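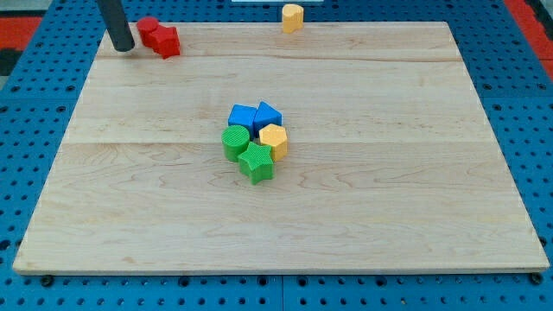

Donard hangs on in Lanville, and my voice may never recover

19 May 2026

I drove up to Lanville last night for the second leg of the women's handball semifinal, and I'm typing this on very little sleep, so bear with me. Donard is through to the final! They lost on the night by a goal, but they'd won the first leg by 2, and that was just enough.

The first half was all Lanville. They ran at us from the whistle, and our back line looked like it had spent too long on the bus (it was a long bus ride, to be fair, and the heat in the gym didn't help anyone). Clotilde Delaunay made a couple of saves with her feet that I still don't understand, and without her we'd have been buried by halftime.

Coach Nam-gil Jang switched to a flatter defense after the break and the whole thing slowed down. Lanville started shooting from farther out, Delaunay started seeing everything, and we crawled back into it. I had my doubts about Jang when he came over from Sandasska last season, and I said so on this page more than once. I take most of it back. I still think he calls his timeouts too late.

The last minute was awful to sit through. Lanville had the ball, a player advantage and a free throw right in front of our bench. The shot hit the post and rolled out of bounds, and the row behind me dumped a full soda down my jacket. Fine by me.

"I was watching the clock more than the ball by the end," Delaunay told me outside the locker room. "Don't print that." Sorry, Clotilde, you were laughing when you said it.

Attendance was given as 3,192, with 168 of us squeezed into the visitors' corner, and I'd like to thank the lady who shared her earplugs.

Caron is waiting in the final after getting past Sandasska in the other semi. They beat us both times in the regular season, once pretty badly. The club has been given 1,000 tickets, and season ticket holders get first crack at them at the box office window. Bring your card, they won't look you up by name this time.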